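**Ticket 700 – Randness line, pack station 21**
Opened 30 January 2020. Status: waiting on operator feedback.

Reported: the Jornura cell stops when trays arrive skewed. The packer on shift then squares the tray by hand and restarts. Logged 17 stops in one shift.

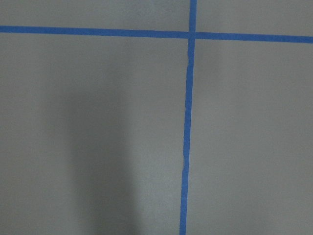

Packers used to place trays wherever suited their reach, and since the December changeover they have had to match a fixed position. The guide is two strips of blue tape crossed on the gray surface. Neither strip runs quite straight, and one edge has a small kink – a tray squared to the tape picks up that error.

Action: remeasure from the cell datum, lay new tape, retest with 50 trays. Alvarado to confirm whether restarts count against packer rate in Taltix.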